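Field workshop notebook, Moltdale station
Wednesday, started 7:30

Deer fence along the Drikholm orchards again. Two strands of the lower wire were down between the creek gate and the first corner post, and the clips on the corner post had pulled out of the wood. Hair on the barbs at about knee height, coarse and dark. I think boar, not deer. Bagged a pinch of it and put it in the drawer with the others from January.

Dennis Kinyua walked the outside of the fence while I did the inside. He found rooting in the soft ground by the culvert, a patch maybe as long as the truck, turned over fresh. Tracks going in and out, small ones mixed in with the big ones, so a sow with young. The grower has been told to keep his dogs in at night. He said he would, and then told us the dogs sleep in the packing shed anyway, so I don't know what that changes.

Energizer on the north line was reading low when we got there. Cleaned the terminals, moved the ground rod out of the gravel and into the wet ditch, and it came up. Grass is touching the bottom wire for most of the stretch behind the pump house. That needs cutting before we trust any reading from that side. Fraser unit on the south line is fine, no change.

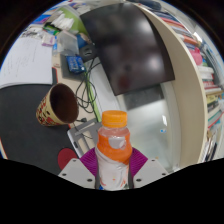 Back at the bench by 1:00. Pulled the cards from the trail cameras. Camera 3 had more than 40 triggers, nearly all of them a branch. I have moved that one to the other side of the post. Camera 2 had a good run just before dawn, four animals following the fence toward the creek gate and turning back at the corner. They did not push at it. The break must be from a different night, or they came along the stretch the camera doesn't cover.

Camera 10 would not turn on. New batteries made no difference. The door seal is pinched at the hinge and there is green on the contacts. Scraped them, left it open on the shelf overnight. If it is still dead in the morning it goes in the parts box and we take the spare from the Sominach set.

Sylvie Kennedy called about the Sominach side. A farmer there met a boar on the track at dusk and went into the ditch trying to get out of its way. Bruised wrist, nothing broken. It ran past him and did not turn. She wants the flashing lamps moved down to that track for a while. I said yes, but the lamps need their brackets rewelded first, the old ones crack at the bend. Will cut new ones from the flat bar and make the bend wider this time.

To do:
Cut grass behind pump house
Replace corner post clips with staples, long ones
Brackets for Sylvie
Ask Dennis for his sketch of the culvert tracks — I want it in here next to the hair notes
Check whether the north line held its reading

Locked up at 5:15. Truck needs fuel.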